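Home | Practice Equipment | Reviews | Patient Care | Contact

Review: Brumuvora Countertop Water Flosser

The Ruddock Dental Center evaluated the Brumuvora water flosser over one month in February. The unit was used daily by staff with bridges, implants or fixed retainers.

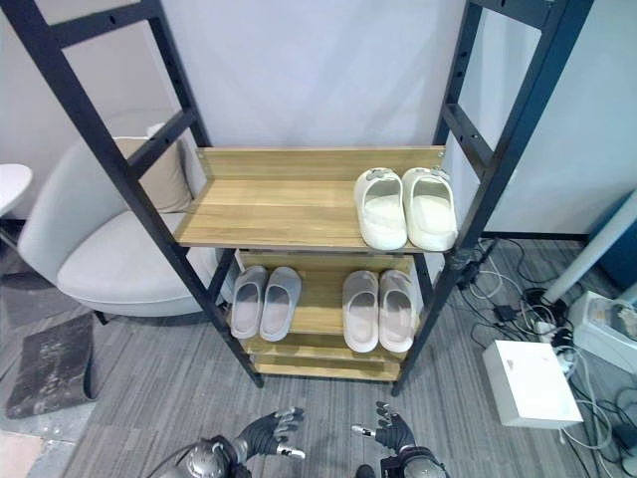
Is it a replacement for string floss?
Our hygienists recommend using it together with string floss, particularly where teeth are closely spaced.

The tank holds 867 milliliters and supplies up to 50 seconds of water at the highest of its five settings. The lowest setting was comfortable for tender gums.

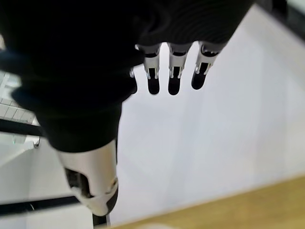 Review series, Ruddock Dental Center

Noise is moderate. The hose is short at 47 inches, and the tips are difficult to tell apart.

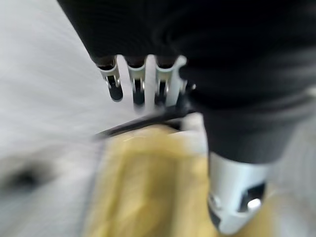

Equipment reviews, February

The Pudow model we reviewed earlier is quieter but has a smaller tank.

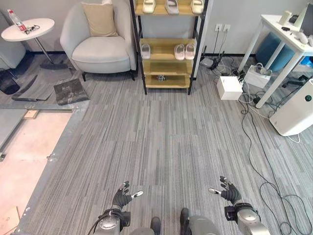
Rating and Availability

We rate the unit 4 out of 5. It may be ordered through Plemano Dental Supply.

This site uses cookies. Accept | Settings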